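Kitchen Table Tips for the Robot Club

Grarnow Robotics Club, tips page. Updated 2/16/19

Quick page, typed between sessions. New families keep asking the same stuff so here it all is. Mostly about the Lulmont challenge (clear the table, put toy food on the plate) but most of it works for any pick and place project. Add your own at the bottom if you have edit rights.

Getting the table ready

Wipe it first. Plain damp cloth, then a dry one. Spray cleaner leaves streaks, and streaks catch the light, and then the kids spend half the session arguing about lighting.

White top if you can get it. Toy food shows up great on white. No white table? Shelf liner pulled tight, taped underneath. Not on top! Fingers catch on the tape.

Blinds down. Same lamps on every time. Afternoon sun moves across the table faster than you'd think and the runs from 2 o'clock won't look like the runs from 5.

Rugs out from under the table legs. Anything that wobbles, fold cardboard under it, or one of those rubber furniture cups. We lost a whole afternoon to one short leg.

Picking toy food

Go light and chunky. Start with things the gripper can grab in more than one way. Little round stuff is for later, it rolls.

Bananas are a good early one. Curved, so there's a fat end and a tip and the kids have to decide where to close. Make them try a few spots and write down which ones hold. Close slow. If the toy squashes, back off one notch and try again before you touch anything else in the settings. 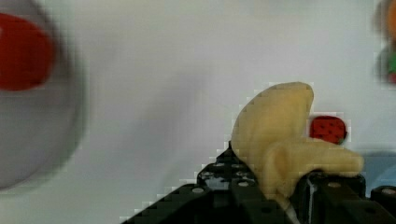

Leave finger room between pieces. My rule is, if I can lay two of my own fingers flat between one toy and the next, its fine. Closer than that and the gripper nudges the neighbor on the way down, and now you have a new layout you didn't ask for. Good practice for the second half of the season, bad for beginners.

Real fruit - no. Somebody always asks. It bruises, it drips, and it's a different shape every week. Toy sets are cheap at yard sales. Check for splits in the seams before you pay.

Washing the toys

Hands have been all over these. Warm water, drop of dish soap, soft brush for anything with seeds or leaves molded in. Rinse well, soap film makes them slippery and then the kids blame the code.

Hollow ones: squeeze under water, squeeze again in the air, stand them on the hole overnight. Water inside changes the weight and it can come out on the table in the middle of a run. Bad near wiring.

No dishwasher. Top rack, bottom rack, doesn't matter. We had a batch come out with the paint gone sticky.

Sticky residue from price tags: dab of cooking oil, wait, wipe, then soap. Get ALL the oil off.

Plates, bowls, colanders

Play kitchen plates work fine as targets. Low rim is easier. If a plate slides, a small dot of poster putty under it, pinched flat. Swap the putty in May when it starts getting warm, it goes soft and leaves a ring. Rubbing alcohol takes the ring off most tops but test a corner.

Colanders and strainers are harder, higher sides, and the fingers have to come up over the rim. Save those for when plates are going well. See-through plastic gives some teams trouble too. Try it early so you know, and not the night before.

Lids. Little lids are a pain to pick up flat. A tab helps a lot. Turn the tab toward the arm at first, then start turning it away a bit at a time.

Bottles: lay them down before you try standing. Standing bottles tip. Lying across a plate is a nice middle step, one end is usually off the table a bit and there's something to get under.

Cables

Number one cause of a wrecked run at our tables. So:

- Do one slow sweep of the whole arm, by hand or at lowest speed, and watch the cables and nothing else.
- Leave slack at every joint. Too little and it yanks, too much and it drags toys around with it.
- Hook and loop ties. Zip ties get overtightened and then somebody is in there with scissors next to a live cable.
- Anything going off the edge of the table gets taped to the floor. Adults trip more than the kids do.
- Unplug at the wall before you re-route. Every time.

If a cable has to cross the work area, decide that on purpose and keep it in the same spot for all your runs. Bit of painters tape on the table marks the spot. Painters tape, please, the duct tape took the finish off the Plullow table and we are still hearing about it.

Same goes for the toys. Pencil dots or tape corners for the starting spots. Mix them up later when the arm is doing well, but at first you want to change one thing at a time.

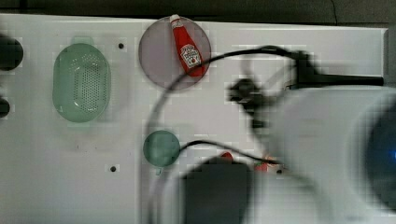
During a run

Hands off the table. Sleeves too, and hair tied back. One kid on the stop button and that is their only job. Switch jobs every 5 runs or they stop paying attention.

Call it out loud - "clear" - before anything moves. Feels silly for one session, then it's habit.

Something falls on the floor? Leave it. Finish or stop the run, THEN pick it up.

Keep a pencil log. Run number, what was on the table, what happened, one line each. 50 lines in a notebook beat a folder of videos with no names on them. The Rivadeneira team got to run 797 in theirs last season and could still look up any one of them in a minute. That notebook is a mess to look at, coffee rings and all, and it's the best thing they made.

Snacks stay on the other table. Crumbs get in the gears, and yes real ketchup is worse.

Putting away

Arm folded down to rest position first, then power off. Some arms drop when the power goes, so have a hand under it till you know how yours acts.

Toys in a mesh bag so they can air out. Plates and lids stack in a shoe box with a paper towel in between. Screws in a pill organizer, one size per day of the week, label the lid becuase you will forget.

Go over the fingers with a dry paintbrush. Lint builds up fast. Check the little screws on the gripper while you're there, finger tight is not tight.

Fold cables in loose loops, same direction each time. Don't wrap them around the base.

Still to add: battery stuff, what to pack for Lulmont, the good kind of clamp.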